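Hand-Held Gripper Tips: Picking Up Paper Cups and Other Thin-Walled Items
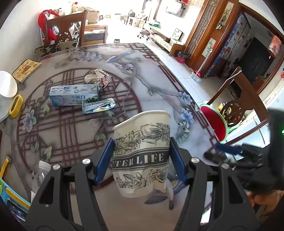 A paper cup held between two blue finger pads over a cluttered table. Note the dent near the base.

Workshop notes, updated November. Filed under Grippers and Pads.

Paper cups are a good first test for any two-finger gripper. They weigh very little, they slide on smooth pads, and they show every mistake in the wall. These tips come from comparing 4 sets of pads on trigger-operated hand grippers at a kitchen table. Gerardo Villa did most of the gripping and Tomos Lloyd kept the log.

Where to hold the cup

Grip just under the rim if you can get there. The rolled edge stiffens the wall and the cup keeps its round shape. Near the base the bottom disk also helps, but only if the pads line up with it. A pad that lands slightly above the disk pushes in the wall and leaves a crease. Once creased, a cup folds at the same spot on the next squeeze, so retire it from any comparison and use it for practice.

Come in level. If one pad touches first, the cup tips before the other side closes. Tilt the wrist after the grip is set.

Trigger pressure

Close until both pads touch, then squeeze only until the cup stops slipping when lifted an inch. Hold that position. Most crushed cups in our log came from a second squeeze in mid-air, usually when the operator looked away to find the drop point.

A strip of tape on the handle behind the trigger makes a cheap stop. Add layers until full travel holds an empty cup without folding it. Take the tape off before moving to boxes or bottles.

Pads compared

Prunard soft pads: best on paper and foil. They pick up lint, and grip falls off quickly if they are not wiped.

Gonetti standard pads: firmer, good on cartons. They marked paper cups more often than the Prunard set.

Painemal ribbed pads: fine on plastic bottles, poor on wrappers. The ribs leave lines in thin card.

Fanier flat pads: easy to clean and the cheapest of the group. Acceptable on everything, with more slips on glossy print.

Each set got 20 lifts per item and 8 items per round. Change pads between rounds, never during one. Swapping halfway makes the numbers useless.

Setting up the table

A patterned tablecloth is a harder background for a camera than bare wood, so test on both if the gripper will carry one. Leave ordinary things out: a toothpaste box, a snack wrapper, a paper bag, a plate. A cleared table gives better scores than the gripper will get in daily use.

Pull the cloth flat and clip it at the edge. Loose cloth gets pinched along with flat items, wrappers above all.

Push chairs in or move them well back. The elbow needs room on low approaches.

Cleaning and checks

Wipe pads with a damp cloth and let them air dry. Dish soap is fine; rinse well, as a soap film is worse than dust. Check the arm screws before each round. A loose screw lets one jaw lag, which shows up as cups turning in the grip.

The log now stands at 2,697 lifts, all pads and items included. Results for full cups are kept on a separate sheet and should not be mixed with the empty ones.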